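[Movgate-list] Re: Back room, shelving and the table

Home List index Previous Next By thread By date Search archive

From: Eustaquio Villalobos
To: Movgate members list
Date: Tuesday, March 22, 2022

Eliseo Cárdenas wrote:

> Hello all,
>
> I was in the back room yesterday evening trying to find the box of
> picture hooks and gave up after 20 minutes. Could we agree where
> things live? We did this in September and it lasted until the heating
> was mended and everything got moved.
>
> My questions are these. Is the white shelving staying where it is or
> going back along the corridor? Is the table with the checked cloth
> for working on or for leaving things on? And who do I speak to about
> the chairs, as Varela have asked for their meeting room ones back and
> I can't tell which are theirs.
>
> I don't mind doing an evening on it if someone else will come.
>
> Eliseo

Eliseo, thanks for writing this. I have answers to most of it and I can do Thursday evening from half past six. Two of us ought to be enough for the shelving side. If anyone else wants to come, the side door will be open until eight.

The picture hooks are in my desk, top drawer. Sorry. I took them for the notice board and didn't put them back.

On the shelving. It stays where it is. Jindska quoted us 197 for two men to move it and fix it to the corridor wall, and I don't think it's worth that when the corridor is narrow already. It is a good solid metal unit and the shelves are wide enough for the archive boxes. I would like us to use it properly before we talk about buying anything else. At the moment people put things on the floor in front of it.
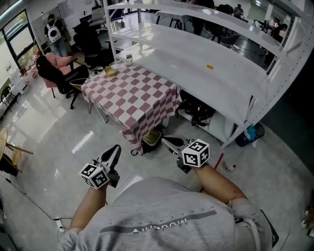
1. The table

It is for working on. The red and white cloth can stay, but I would like it pinned up a little at the front, as it hangs down and you can't easily see what has been pushed underneath. The dark container with the yellow inside should come out from under there and go on the shelving. The small jar and the little cardboard box can go on a shelf too, and whoever left the clear plastic item between them, please take it home or tell me what it is for. If you are part way through a job you can leave it on the table overnight, with your name on a bit of paper. Longer than that and it gets moved.

2. The shelves

Bottom shelf for bags and anything heavy. There is a black bag on it already, which can stay if the owner gets in touch. Middle shelf for tools and things in daily use. The yellow sticker on the middle shelf is from the last time we labelled everything, and I will peel it off when the new labels go on. Top for archive boxes only — please use the steps, and don't stand on the wooden stool. I have 5 empty archive boxes left over from the Valten job, so we needn't buy any.

3. The floor

Nothing on the floor by the shelving, please. That includes small bottles and odd sticks. The bottle with the red cap wants a home on a shelf, and if the thin red stick belongs to something, put it back with it, otherwise it goes. The bin by the end of the shelving takes the blue bags. Spare ones are in the kitchen, second cupboard along, under the tea towels.

4. Chairs

Varela's are the grey stacking ones with their name underneath, so turn them over and look. The black office chairs are ours and so is the pink one. I'd like the office chairs back at the desks at the end of the day. I'm not fussed about the pink one, but it shouldn't be left where people walk through. I will ring Varela about a day for collection.

5. Window end

The basket on its stand can stay by the end of the table. It was bought for post and I would still like it used for post, so please don't drop keys in it. The white power strip on the floor needs to go back against the wall and its cable with it. I nearly caught my foot on it last week. We have cable clips somewhere, possibly in with the picture hooks.

I make that an evening's work for two, if we don't stop to read old minutes. Eliseo, could you bring the label maker? I think you had it for the raffle. I will bring the archive boxes down beforehand and some dusters.

Anything without a name on it by the end of Thursday goes in a box marked "unclaimed" on the bottom shelf, and I'll keep that for a month. After that it goes to the charity shop or the tip.

One other thing, the side door key is sticking again. Lift the handle slightly as you turn it. I have reported it.

Eustaquio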